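Tips for gathering practice examples at home without losing your whole weekend

Oct 4, 2026

12 comments
Share

I've been teaching a little simulated arm to pick things up since the spring, all on the old desktop in my workshop, and people keep asking me how I get my examples so clean. They aren't that clean! But I did make 600 of them in September, and I picked up a few habits along the way that I'd pass on to anybody doing this at a bench or a kitchen table.

First one, and the one I ignored longest: start with one block. I know it's dull. I wanted mugs and spoons and a sponge from the very first night, and what I got was a folder full of fumbles where I couldn't tell if the trouble was the mug, the handle, the angle or me. Go back to a plain cube and do it until you're bored. Then do it a bit more.

Pick a loud color for it too. I started with a beige block on a beige floor (looked very tasteful) and spent ages squinting at the replay wondering where the edges were. A strong color against a pale background is so much easier on your eyes when you're checking clips at night, and you will be checking clips at night. Once things are going well you can bring in the duller colors, a few at a time, so the system doesn't decide that only bright things are worth grabbing.

Open the fingers all the way before you go down. Every single time. I used to open them on the way, which feels faster, and about half of those tries ended with one finger landing on top of the block. Now I open, stop, line up so there's a bit of daylight on both sides, and only then lower. Watch the view from the gripper while you do it – if the gap on one side is fatter than the other, nudge over before you close. It takes a second or two and saves you a redo.
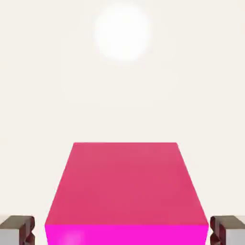 Keep your pace the same from one try to the next. This was the hard one for me. When I'm fresh I move slowly and carefully, and by the end of the night I'm swooping in like a gull after a french fry. The learner copies all of that, swooping included. My fix is a kitchen timer and a limit of 64 tries in a sitting. When I hit the limit I get up, even if it's going great. Especially then.

Move the block between tries, and don't trust yourself to do it at random. I thought I was scattering mine all over the place, then I plotted the starting spots and they were nearly all in the same corner, a little left of center. I let the computer pick the spot now. Same goes for how the block is turned. A small twist changes how the fingers have to come in, and you want plenty of those twists in the pile.

Save your misses, but put them somewhere else. I keep 4 folders: good, sloppy but worked, missed, and "what on earth". The first one goes into training. The second one I look over again the next morning with coffee, and I'm usually kinder to it then. The missed ones have come in handy more than once for working out where I was going wrong.

Name your files the boring way. Date, object, try number, done. I used the Skiltell labeling sheet for a while and liked the columns, but I kept forgetting what my own short codes meant, so I went back to plain words. My friend over in Usbridge uses the Cuson recorder and swears by its automatic names. I tried it for a week and couldn't find anything, so go with whatever you can read when you're tired.

Check a handful before you make a lot. I once did a full evening with the closing command not being recorded. The arm moved beautifully in every clip and never gripped a thing. Now I record seven, play them all the way through, and then carry on.

Last bit, and it's a small one. Write down what you changed and when. I keep an index card taped to the monitor and scribble on it: slower drop, new floor color, moved the light. When the arm suddenly gets worse at something I go to the card first, and most times the answer's on there in my own terrible handwriting.

Next I'm going to try two blocks side by side. If you've done that already, tell me how far apart you started them, please – I'm guessing a hand's width and I'd love to be told I'm wrong before I've recorded a whole batch.

31 shares
12 comments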